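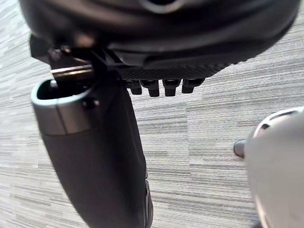
Matte black housing, seen close up, with a crosshatched panel on the underside.

Four in the afternoon, the hour when offices go quiet and everyone pretends to read. Mei Obi calls it the slump. She has spent most of her working life on sound – what we hear at work, what we stop hearing, what sends us home with a headache – and she reckons the slump is half noise.

Noise, mostly other people's. Phones. Lunch boxes. A chair that squeaks on the one wheel.

Obi works for Renia, a small practice that gets called in once the complaints have started. Never before. "They ring when someone has cried in a meeting," she says. She is only partly joking. Last January it was an insurance firm in Wonitz, 84 desks on one floor and a coffee machine bang in the middle of them. The machine had been put there to get people talking. It worked. People talked all day, right behind the claims team, who wore headphones and hated everybody.

She moved the machine. Cost of the job, once you take out her fee: 442 pounds, most of it plumbing. Staff had been asking for three years.

Why does it take so long? Ragnvald Torvik has a theory. He ran buildings for Nygård for half his life and is now retired, loudly. Noise dosen't show up on a plan, he says. You can walk a manager round a dark corner and they will see it's dark. Walk them round a loud one and they go quiet to listen, and so does everyone else. Then off they go to lunch, happy.

Floors are where Torvik and Obi stop agreeing. He came up in the years of hard floors, polished and easy to mop, and he still defends them. She wants something soft underfoot nearly everywhere, and glass kept to a minimum, as it throws voices straight back. Most places end up with a bit of both. Take the lounge in our second picture, grey-brown carpet tiles in fine stripes running all the way up to a low ledge, and then a wall of glass. Soft below, hard at the end. Obi would leave the floor alone and hang a heavy curtain. Torvik would leave the lot and tell people to speak up less.

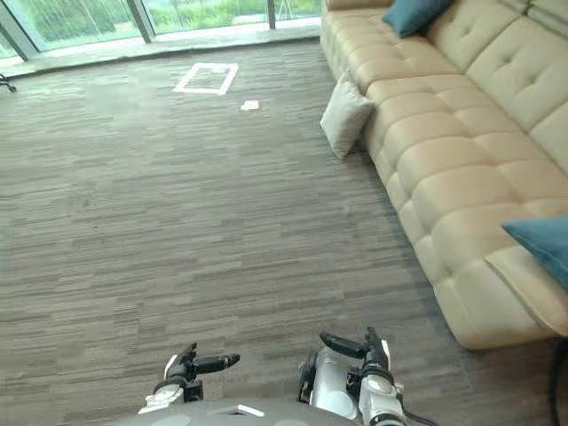 Quiet rooms were meant to fix all this. Drulodeo, a design firm with a lot of them to its name, put in four at one client and found them booked solid by Thursday, mainly for phone calls. Loud ones. Obi's rule now is no booking at all, walk in, sit down, and a door that shuts properly. Size matters less than you'd think. Stripey carpet tiles like these would do for the floor, she says, they hide the coffee and they kill footsteps, and footsteps are the thing people outside a quiet room forget they are making.

And if you can't change the building? Move your desk off the main walkway, even by a row. Face a wall with something soft on it, a coat will do. Ask for the printer to go somewhere else and keep asking. Torvik's advice is shorter. Get in at seven, he says, and go home at 3.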